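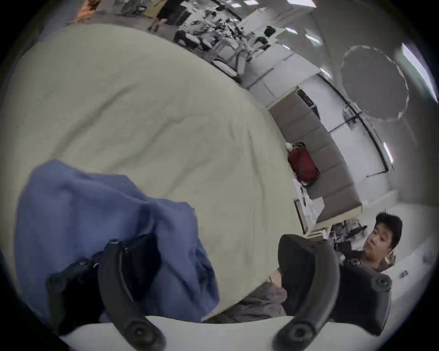
**Ticket 11: Deritz hand grippers, width reading drifts on thin cloth**
**Opened:** 2022-03-02
**Opened by:** Tadeo Painemal, Hrynyshyn site
**Sent to:** Skaken support

Hello all, and thank you for picking up so quickly last time! I'm afraid I have another one for you, and I've tried to write down everything, so please bear with me.

We use the hand grippers for the bed and laundry tasks, two people working together on the big bed with the blue cloth. For most of December we had no trouble at all. Lately the right-hand unit tells the software its fingers are open while the person holding it is squeezing a good bunch of fabric. When that happens the whole take is thrown out, and whoever was holding it has to start over from a crumpled cloth. I know a thrown-out take sounds small, but people here take pride in a neat fold (I certainly do), and being told by a screen that you weren't holding anything gets old fast.
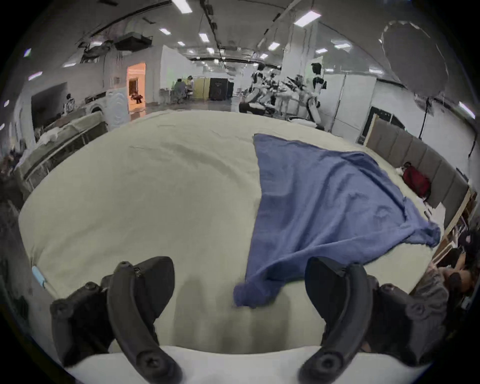
## What we tried first

- Restarted both units and the tablet. Fine for 15 minutes, then the same fault again.
- Swapped left for right. The fault went along with the unit, so I don't think it's the person or the side of the bed.
- Cleaned the finger pads, as the Kavon guide suggests. No change that I could see.
- Tightened the screws we could get at. One on the bad unit took nearly a quarter turn, and I should have checked it sooner.

After that I ran 12 pulls with the cloth stretched between two grippers, holding a fold at one end and a gathered bunch at the other with the middle left to sag. The bad unit lost the reading on 2 of them. A bunch of fabric seems to be easier on it than a single layer, which surprised me, as I'd have guessed the thicker wad would be the one to confuse it. 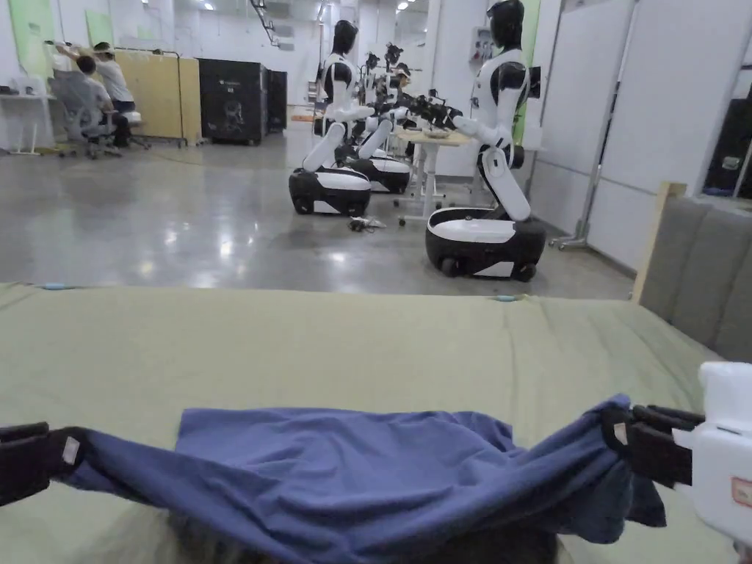
## Reply from support, and what happened next

Skaken wrote back the same afternoon and asked me to redo the zero with the fingers fully closed and nothing between them. We had been doing it with the cloth still in the fingers, to save time between takes. That was my habit, and I had taught it to everybody else, so I went around and apologized.

With the zero done properly, the reading has held for the rest of the shift. I'd like to keep the ticket open a little longer, though, and I still want a spare set of fingers for the bad unit.

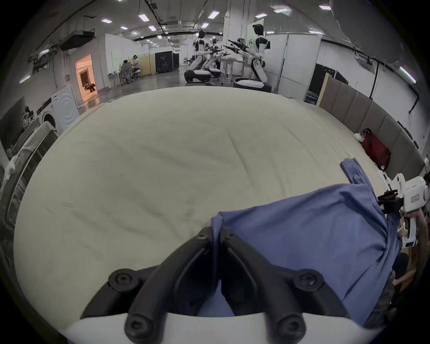
I also want to pass along something from the crew, because I promised I would. The job has changed a lot for those of us who used to do plain linen work. We fold more slowly now, and we talk to each other more, calling out which corner we have before we lift. Most of us like it. What wears people down is finding out at the end of the day which takes were rejected. If the tablet could beep when the reading goes wrong, even a quiet beep, we could stop and fix it right then, and I would bring you all a cake.

**Status:** open, waiting on spare fingers and an answer about the beep.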